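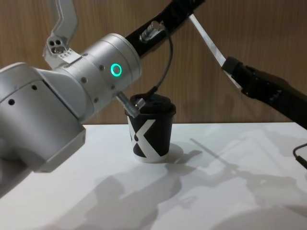
Do you need written house rules before two robot arms work at the same table?

Write them first, even if it's one page taped to the wall. I put ours off for months and every single argument we had in that time was about something a page would have settled.

OK so, thread. I look after the drinks bench at Hasell and people keep asking me for "the rules," so I'm typing them out. These are OUR rules. Your risk assessment is your own homework, and the machine's manual beats anything I say in a post!

Rule one: one arm owns the cup. The owner is the only arm allowed to touch cup or lid until it lets go and backs off to its parking pose. The other arm can hold its tool and wait, but it waits outside the owner's zone. We write the owner's name at the top of every program, in capitals, because Gervasio Tapia asked me three times in one shift which one was in charge and I gave him two different answers.

Rule two: whatever is in a gripper is part of the robot. If you clamp something long and thin in the jaws, the arm is now that much longer and your old clearances are junk. Change the tool, change the tool entry in the controller, then run it slow. Yes, every time. Yes, even if you're swapping back to the thing you had this morning.

(I have broken this one. It was a spatula. We don't talk about the spatula.)

Rule three: status lights are for the people walking past, so agree what the colors mean and post it. Don't assume. Two makers can use the same color for two different states and then your visitor thinks an arm is asleep when it's powered and ready to go. Our color chart hangs at eye level by the door, and Manju Awasthi reprinted it in giant type after squinting at mine for a week.

Rule four: cables. Give them enough slack for the whole move, not just the pose you happened to teach. Jog the arm to both ends of its path and watch the cable the entire way. If it snags, or rubs, or drags across a lid, fix the routing before you fix anything else.

Rule five: empty cups for teaching. No liquid until the path has passed dry, and then cold water before hot anything. Kartini Lumbantobing wrote this one and I have nothing to add except that she was right and I owe her a shirt.

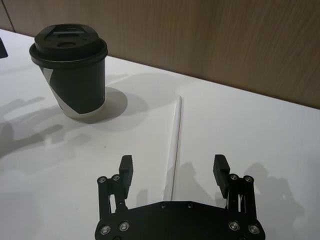 Gripper open, lidded cup on the bench, wood paneling behind.

Rule six is about approach, and it's the one I get the most pushback on. Fingers open all the way before you move in. Stop short, check that you're lined up, then go. People want to open the fingers on the fly to save time and I get it, I really do, but paper cups are soft and a finger that's late is a finger that shoves. You can shave time off the trip home instead.

And teach the grip on the cup body, please. A lid is a lid. It snaps on, it can snap off, and then you've got a robot proudly carrying a lid across the room.

Rule seven: log the boring runs. We're at 1,077 cycles in the notebook since July and 138 of those have a remark next to them. Most remarks are dull ("lid crooked, reseated by hand") and those are the ones I go back to! Siu-ming Mak found our worst alignment habit just by reading remarks over lunch.

Rule eight: hands stay off the table while anything is enabled. Want to straighten a cup? Stop it, say "stopped" out loud, wait for somebody to say it back. It feels goofy for the first couple of days and then you stop noticing.

Ratih Subramaniam asked if this changes for collaborative arms. Not on our bench. "Collaborative" describes how you've set up the whole job - arm, tool, speed, the thing being carried - and a gentle arm holding something pointy is still holding something pointy.

A few of you at Wuisan wanted the page itself. I'll post a clean copy once I fix the typo in rule four, where it currently says "fix the rooting." Replies are open, and if your shop does the cup handoff differently I want to hear how.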